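Oak worktop finish: hardwax oil or water-based poly?

Clelum Forums > Finishing > Interior wood

ridgeline_joinery
Posts: 2,194
I have an oak desk top to finish for a home office. Sanded to 120 so far. The client wants the color kept as light as possible and a low sheen. I normally use Auer hardwax oil, but the last top I did with it went more amber than the client liked. Considering Cludico water-based poly in matte. Has anyone used both on white oak?

mortise9
Both, many times. Water-based stays closer to bare wood. Any oil will deepen the tone, and clear hardwax oil is no exception. If light is the requirement, that decides it. Raise the grain with a damp cloth first, let it dry, knock it back with 220, then coat.

tannin_stain
Disagree that it decides it. Auer sells a version with a small amount of white pigment that offsets the amber. One coat of that, then one coat of clear. Repairs are much easier than with poly. A desk gets scratched where the keyboard and mouse go, and you can't spot-repair matte poly without a visible edge.

mortise9
You can't always spot-repair pigmented oil either. The patch takes more pigment than the surrounding area and shows up as a pale spot.

tannin_stain
Only if you sand through to bare wood. Abrade lightly with a gray pad and it blends.

ridgeline_joinery
Thanks. Sheen is the other question. The desk will sit next to a large window. This render is close to the tone I'm after. 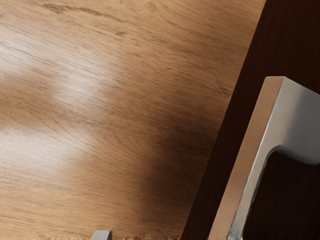

Re: Sheen next to a window

putty_and_pine
Renders aren't much use for judging sheen. The glare on that one depends on whatever roughness value was set for the material. Ask the supplier for the gloss reading at 60 degrees. Satin from one brand can read 30 and from another a good deal lower.

ridgeline_joinery
Understood. The Cludico can says matte and gives no number.

putty_and_pine
Then make a sample board from an offcut of the same top. Finish half with each product, full schedule, same grit. Put it flat at desk height by the window and look at it from the chair. Low-angle light makes any finish look shinier than it does straight on.

mortise9
Agree on the sample board. Stir the matte properly. The flatting agent settles, and if you pour off the top of the can the first coats come out glossier than the last ones.

slowcure
One point missed. If you go to 220 before hardwax oil, it absorbs less and wears faster. Auer's clear goes on better over 150. For poly 220 is fine. So the two halves of the sample board shouldn't be at the same grit, whatever was said above.

putty_and_pine
Fair. Same grit isolates the product, different grit shows you the real result. For a client sample I'd go with yours.

ridgeline_joinery
Going with 150 under the oil and 220 under the poly. I also have a part can of Putetlow hardener here. Is it compatible with the Auer?

slowcure
Not unless the data sheet lists it. Leave it out.

tannin_stain
Same advice. Two thin coats, buff off all the excess, and lay the rags out flat outside to dry.

ridgeline_joinery
Offcut is cut and taped down the middle. First coats go on tonight.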